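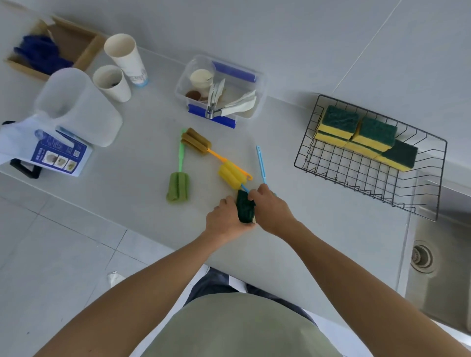
## Spare sponge heads, Irari cell

**Opened by:** Phúc Nông
**Date:** October 22, 2021
**Status:** waiting on quote

Heads still get fitted to the brush handles by hand. The Irari arm can't hold a thin handle and push a sponge on at the same time.

- Asked Plestard for a price on a second arm. No reply.
- Nendberg quoted 13 weeks for soft fingertips.
- Ritva wants 3 spare sets in the budget. I'd order 2 first.

Next: call Plestard again Monday.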